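Search this site
Enter keywords
Go

Cube and Bowl: Gallery

December
Posted by the Skisik project

Skisik is a small project on teaching a robot arm to do tabletop jobs from examples. The first job is plain on purpose: pick up a small cube and put it in a bowl. An operator drives the arm through the task, the motion and the camera views are saved together, and the result is one example. When there are enough of them, a model is trained on the set and gets its turn at the same table.

We call the collection Hormont, after the first folder name, which stuck. The recording program is Kava, and Tudose is the training code that reads what Kava saves. Hormont has 600 finished examples so far and the target is 3,000. Most of the questions we get by mail are about how the recording is done, so this page is mostly about that.

An example starts with the gripper open and the arm clear of the objects. The operator waits for the tone from Kava, moves in over the cube, lowers, closes, lifts, carries the cube across, and lets go over the bowl. Then the arm goes back up and the operator presses the pedal to stop. The pause at the start matters more than we expected. In the early sets people began moving before the tone, and the model learned to skip the first part of the approach and come down at a bad angle.

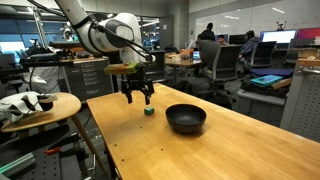

Between examples the cube is moved by hand. We used to let the operator choose the spot, and everyone chose the same few spots. Kava now gives a position from a list of 38, and the operator sets the cube down there at whatever angle it lands. The bowl moves less often, once per batch. A batch is 13 examples, short enough that people stay careful to the end of it. After a batch the operator swaps out, or at least gets up and walks around.

Failed grasps are kept in a separate folder. If the cube slips and the operator picks it up again in the same take, the take is marked "recovered" and stays in the main set. If the cube ends up on the floor, the take is stopped and marked "dropped." Takes where someone reached onto the table are deleted. There was some argument over the recovered ones. We trained with and without them, and the version that had them did better when its first try missed, so they stayed.

Speed was the other argument. A practiced operator can finish an example quickly, but the fast ones blur in the wrist view and the gripper closes before it has settled. New operators are slow and stop a lot in midair, and the model picks up the stops too. The written instruction is now "steady, no hurry, no waiting," and takes that are far outside the usual length are flagged for someone to look at before they go in.

Lighting is left alone. We record in the morning and again after dark, with people working at their desks as usual, and the background changes from take to take. An earlier set was made with a curtain behind the table. The model trained on it did fine until the curtain came down, and then it missed the cube on most tries. Hormont has no curtain takes in it.

Each evening one of us plays back that day's takes at double speed and checks four things: the start pause, the grasp, the release, and whether the arm and camera clocks agree. The clock check has caught the most trouble. One loose connector cost us a full afternoon of takes where the picture ran behind the motion, and none of those could be saved.

Results from Tudose are early. With the current set the model gets the cube into the bowl from most of the list positions and is weak near the far corners, where we have the fewest examples. It also has a habit of letting go a little early when the bowl is close. The next batches will cover the corners and put the bowl nearer to the cube more often.

After that comes a second cube in another color, with a spoken or typed request for which one to move. The labels for that are still being worked out. Anyone who wants the recording checklist or a sample batch in the Kava format can write to the project address. The sample includes the dropped takes, in their own folder.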